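Prerkero Microwave Notes: README

Hi, and thanks for opening the boring file first. I'm Anežka Vaněk and I look after Prerkero, a little collection of pictures and notes on ordinary countertop microwaves. I started it after moving into my third rental in a row with a microwave I couldn't work out (one of them wanted me to set the clock before it would warm a muffin!), and it has grown a fair bit since.

What's in it

There are 957 pictures in the main folder, plus a plain text note for each microwave. Every note covers the same ground: how the door opens, what the quick keys do, what the turntable sits on, and how much of a pain the thing is to clean. I write the notes the way I'd tell a flatmate, so expect the odd grumble.

The notes cover 55 microwaves so far. Most belong to friends, neighbours and the staff kitchen at Gerkley, where I work, and whose colour scheme I would describe as beige on beige. A few came from the Fusitz op shop, where they let me plug things in and poke at them for as long as I liked.

How it's organised

One folder per microwave. The folder name is just a nickname, because half of these have lost their badges or never had one I could find. Inside you'll get "open" and "shut" subfolders, and the note sits beside them as notes.txt. If a note says "see Orest", that means Orest Sydorenko wrote the cleaning part and I haven't tidied it up yet. He's far more thorough than I am and his spelling is better too.

I sort by whether the door is open or shut and nothing else. I did try sorting by what was on the display, and it was a nightmare, so please don't send me a pull request bringing that back.

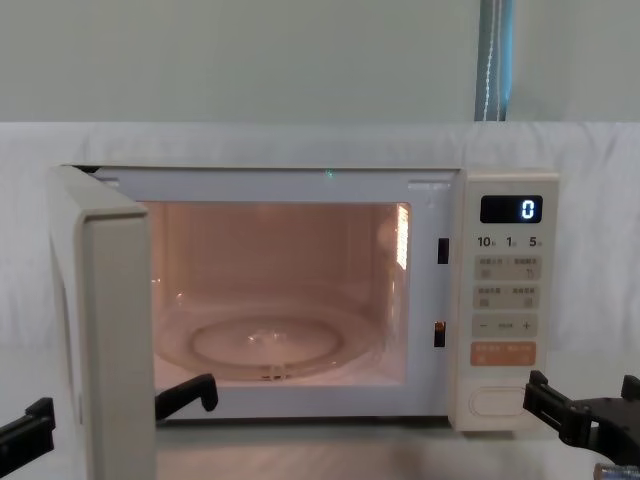
The cream one, door open first and then shut.

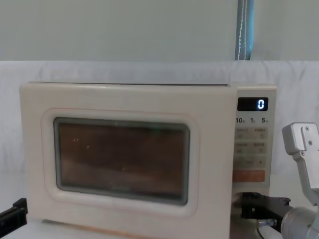
On labels: I kept them short. Each picture gets a door label (open, shut, or ajar), a turntable label (seen, not seen) and a display label, where I type in whatever I can read and leave it blank if I can't. For printed keys I only write down what's legible. Tiny lettering gets a question mark. I used to guess from what similar ovens say, and Orest caught me out on 18 of them in one afternoon, so I've stopped doing that.

Things I'd like you to know before using it

It's heavy on pale ovens. White, cream, off-white, that sort of thing. If you need stainless steel or black, there's some, but you'll run out quickly.

Nearly all of them are the door-swings-left kind. I've got one pull-down and it lives in its own folder, called Zelenák after the street it came from.

The cleaning notes are opinions. Mine is a bowl of water with half a lemon in it, a few minutes on high, then let it sit with the door closed before you wipe. Orest swears by bicarb and a damp cloth and reckons the lemon only makes it smell clean. Take the glass plate out and wash it in the sink either way, and do the ring underneath while you're there! People forget the ring, and it's always the worst bit.

Using and adding

Use it for whatever you like as long as it isn't to sell someone a microwave. A credit to Prerkero is nice but I won't chase you.

If you'd like to add yours, keep the pictures sharp enough that the keys can be read, take at least one with the door open, and write the note yourself in your own words. Under 400 words, please, because I do read every one, usually at breakfast.

Still to do: redo the notes for the first few folders (I hadn't settled on the headings yet), fix the "ajar" labels, and find someone with a built-in model who doesn't mind me coming over. I'm hoping to get through the relabelling by May.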